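Cell 2, Kudo PC teardown line. Blue finger goes back in the holder crooked, maybe one try in 8. Same after a reboot. Photos from January, what would you check first?

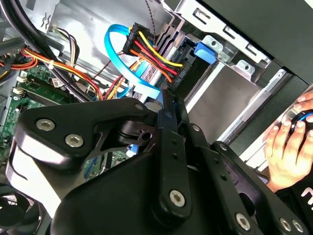
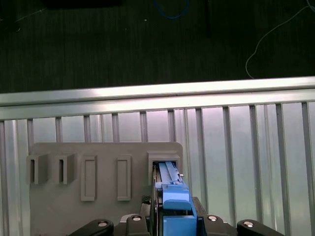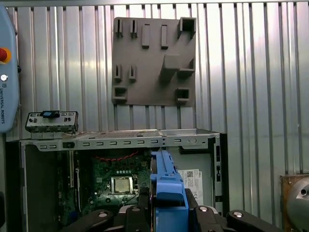

## Replies

**plurnamach_tech**
Holder first. Gray plate in the second one, check it for flex. Ours at Zimura crept after 500 swaps and we just reprinted it thicker.

**jurngate77**
Disagree. I'd reteach the dock pose before printing anything. Slow approach, 30 mm out, watch wich side touches.

**plurnamach_tech**
Reteach and it drifts again in a week. Been there.

**jurngate77**
Then your plate screws were loose, not the plastic. Snug em, mark em with paint pen.

**uzma_d**
Also look at the linkage bolts on the gripper, the silver ones. Push the fingers sideways by hand, power off. Any play = fix that before you touch poses.
— Uzma Durrani

**cell2_nights** (OP)
Ok. Play in the left finger, up to 2 mm. Tightening now, then reteach. Not reprinting yet, sorry plurn

**plurnamach_tech**
Fine but keep the file handy. And back up the old pose frist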